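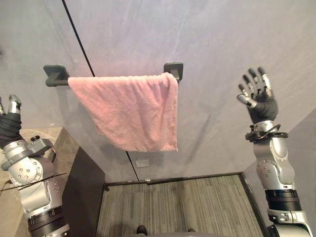 Towel bar loose on one side, also how do you get a towel to hang straight

Larnumham Home Forum > Bathrooms and Laundry > Fixtures

tilebar33
Posted 7:42 pm

We have a dark gray towel bar, straight rod with a square block at each end, on a light gray wall with a faint marble look. Pink terry hand towel on it. Two questions.

1. The right bracket has started to turn a little when I pull the towel off. The left one is solid. Can I fix this without new holes?

2. The towel never hangs level. It bunches toward the right bracket and leaves bare bar on the left, and the bottom edge comes out wavy.

The bar is a Tromine, bought by the last owner. No paperwork.

oak_and_grout
Posted 8:05 pm

Look for a set screw on the underside of the bracket. Most square ones have one, and it takes a small hex key. Snug it up, don't crank on it. If the block still turns, the plate behind it is loose and you have to take the bracket off and tighten the plate screws.

For the towel, fold it in thirds the long way before it goes on the bar. One fold over the bar with nothing else done to it will always droop.

mopbucket822
Posted 8:19 pm

I would not fold in thirds. A towel that thick stays damp in the middle and starts to smell by the next day. Spread it out as wide as the bar allows and live with the wavy hem. Hem is probably from the dryer anyway. The stitching shrinks more than the terry does.

oak_and_grout
Posted 8:26 pm

Mine are in thirds and they dry fine. Depends on the room. We run the fan.

mopbucket822
Posted 8:31 pm

No fan here, so that may be the difference. Still wouldn't do it with a towel people use all day.

Tullomska
Posted 8:50 pm

Is that carpet under it? The gray striped stuff? I'd be more worried about that than the hem. Hand towel over carpet means drips on carpet every time somebody dries off. Put a small washable mat down.

tilebar33
Posted 9:02 pm

Yes, carpet, it was like that when we moved in. It's low pile and hasn't been a problem so far. A mat is a good idea though.

Found the set screw. It was on the bottom like you said, painted over.

Xu_87
Posted 9:15 pm

Before you tighten, slide the bar over so the same amount sits in each bracket. Ours had worked its way to one side and the far end was barely held. Tightening the screw at that point just locks it in crooked.

On the towel - pull the hem flat while it's still wet out of the washer, both short ends, then dry on low. It helps some. It won't fix one that's already been through 701 hot cycles.

oak_and_grout
Posted 9:21 pm

Agree on centering the bar first. Should have said that.

tilebar33
Posted 9:58 pm

Update. Scraped the paint out, centered the bar, tightened both sides. The right bracket doesn't turn now. Going to try the towel spread out wide for a week and then in thirds for a week, and see which one dries better. Will look for a mat too.

mopbucket822
Posted 10:04 pm

Post back on the drying. Check it in the morning before anybody uses it.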